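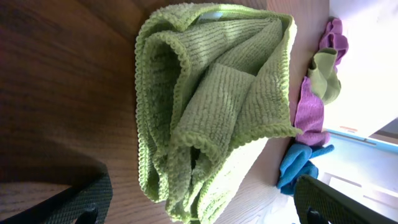
Does a club side need 1,000 career runs to enter a player in the Flasley women's T20 draft?

I keep wicket for Brendeddale and our captain says the draft form has a minimum runs box. I have 1,275 across all formats but only 106 in T20. Which one do they want? The form is due at the end of March.

Shaimaa Ezzat
3 shares

parisi_legspin
The box is T20 only, but there is no minimum. I put down 60 last year and still got picked in the second round. Keepers fill in the dismissals line too – catches and stumpings go in separately. If your club scores online, print the season page and attach it. Mine came back the first time because the club secretary hadn't signed page two.

Usolov
pretty sure its all formats. thats what we did

OffStumpJo
Two different forms are going around. The old one says "career runs" and the new one says "T20 runs". Check the bottom left corner for the month. If it says March you have the new one, so write 106. On the old one I would put both figures and say which is which.

Comments (3)

Shaimaa Ezzat: It's the new one. Thanks, sending it tonight.

parisi_legspin: Good luck. Get page two signed.

dee_nets: Is the draft open to under-19s?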